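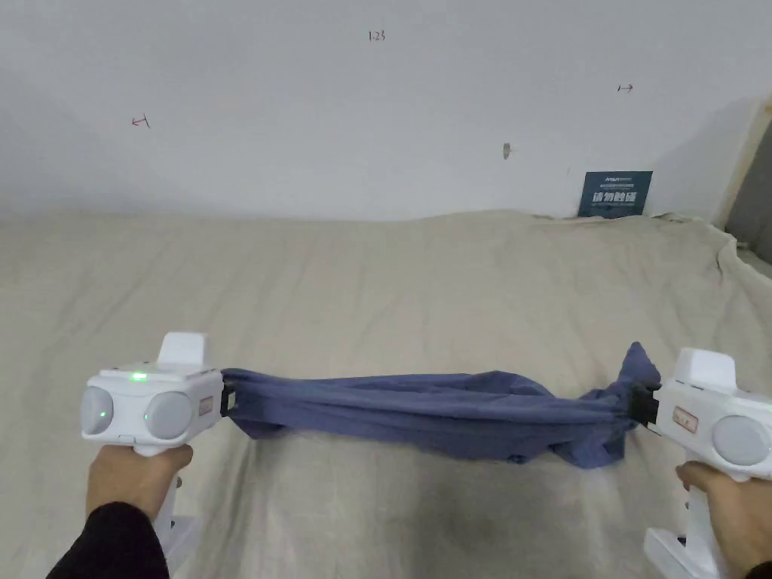
Laundry and Linens at Unholm

Photos by Ikhsan Pelupessy

Unholm is a guest house with 14 rooms at the top of Wisbridge. These pages cover the back of the house, where the washing, folding and bed making get done. The gallery starts with the folding, and the notes go with that part of the work.

Blue-gray cloth
Held by both ends and pulled out sideways over a beige cover. The cloth is still full of creases, with a loose part hanging under the middle. One end is bunched up more than the other.

Notes on folding

Small cloths are done one at a time. Find two corners on the same short side, shake once, and pull the cloth out to its full width before laying it down. A cloth that goes down twisted will fold crooked, and it has to be picked up again.

Smooth from the middle out to the edges with a flat hand. Fold in half, then in half again, with the hem on the inside. The blue and gray ones go on the lower shelf and the white ones above. Kitchen cloths have their own bin by the door and never go upstairs.

Stacks are kept to 50. Anything taller leans, and the shelf by the boiler is narrow. Two stacks make up the weekly count of 100, and whatever is left over goes in the Yeoh cupboard on the landing, named after the family who had the house before.

Sheets take two people. Pillowcases are folded in three the long way and kept with the sheet they match. Torn pieces are put aside for Jisetti, the mending shop down the hill, which collects in the morning. Pieces too thin to mend are cut up for window rags.

The linen book for April lists 867 pieces washed, counting towels and table linen. Towels and table linen have their own gallery, along with the drying lines in the yard.

Prints can be ordered at the front desk. Please give the title of the photo and the size you want.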